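Pinhole Photography FAQ

Updated Aug 14, 2025

I get a lot of mail about the pinhole pictures on this site, and most of it asks the same few things, so I've finally put my answers in one place. If yours isn't covered, write to me! I do read everything, I'm just slow.

What is a pinhole camera, anyway?

A box that keeps out the light, with a tiny hole at one end and film or photo paper at the other. There's no lens at all. Light comes through the hole and draws the picture upside down on whatever you've put at the back. You can make one from a cookie tin, an oatmeal carton, a matchbox, pretty much anything with a lid that closes tight.

Do I need a darkroom?

For paper negatives you need a dark room, two words. Mine is the downstairs bathroom with a towel along the bottom of the door and a red safelight clipped to the shower rail. If you shoot roll film you can mail it to a lab and skip all that, though I think you'd be missing the best part.

What do you use yourself?

Three cameras at the moment. The one I grab most is a Bevance, a small birch box that takes 120 film and has a sliding shutter that sticks when it's humid. Then there's a coffee can for paper negatives. And I have an old Voß plate camera that I took the lens off and fitted with a piece of brass shim. (Yes, I can put the lens back. Please stop writing to me about the lens.)

How do I make the hole?

Cut a square from a soda can, lay it on cardboard, and press a fine sewing needle into it while you turn it slowly. Don't punch straight through. Flip it over, sand the bump down with very fine paper, and go again from the other side until the point just shows. My first ones were awful, all ragged edges, and the pictures came out like soup. Hold it up to a window with a magnifying glass and if it looks round, you're there.

What f-number will I get?

Divide the distance from hole to film by the width of the hole, both in millimeters. My coffee can is 100 mm deep and the hole is a little over half a millimeter, which works out to f/194. I set my meter to 200 and nudge the time up. Close enough for this game!

How long should I expose?

Depends on the light, the hole and what you've loaded. With ISO 100 film in the Bevance, a sunny beach might be a second or two. Indoors it can be minutes, and film gets less sensitive the longer you leave it, so a metered two minutes may really want five. The film maker's data sheet usually has a table for this. Paper is slower still. I write every exposure down in a notebook, and it's taught me more than any chart did. 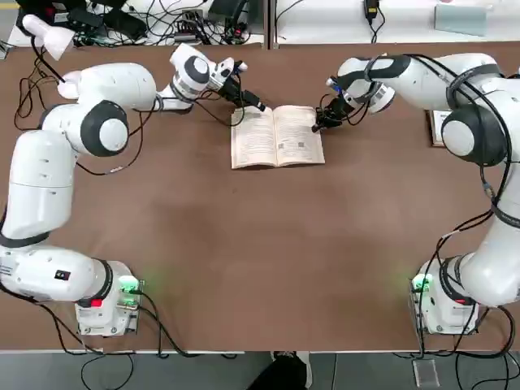
Can I take pictures of people?

Sure, if they're patient. Give them something to lean on and tell them they can blink, because blinks vanish in a long exposure. Heads don't, they smear. I rather like the smear. My neighbor, who sat very nicely for me in May, does not.

Why are all my pictures foggy?

Light leak, nearly always. Check the lid, then check the seam, then check the lid again. Black electrical tape is fine on the outside, but paint the inside matte black, because shiny metal bounces light all over the place. If you get a bright streak in the same spot every time, there's your leak.

Can I do this with a digital camera?

You can. Drill a body cap, tape your pinhole behind it, screw it on and off you go. It'll be softer than film in a bigger box, and every speck of dust on your sensor will show up as a gray blob. Clean it first. It's a great way to test a new hole, though.

Where was the pier series shot?

Stodenen, at low tide, over three winters. The ones with the grain elevator are from Ruvdale, which has terrible parking and wonderful fog.

Who taught you?

Elfriede Schwerdtfeger, at an evening class I signed up for because the pottery one was full. She made us spend the whole first night cutting tins and wouldn't let us near any paper until the second week. I was so annoyed. I still have the tin.

Do you sell prints?

Small ones, a few times a year. They're contact prints on fiber paper, signed on the back in pencil. I post on the news page when a batch is ready.

How many pinhole pictures have you made?

415 that I've kept, going by the notebook. I'm not telling you how many I threw out.

May I use your pictures in my class?

Yes, please do, as long as my name stays with them. And send me what your students make, I love getting those.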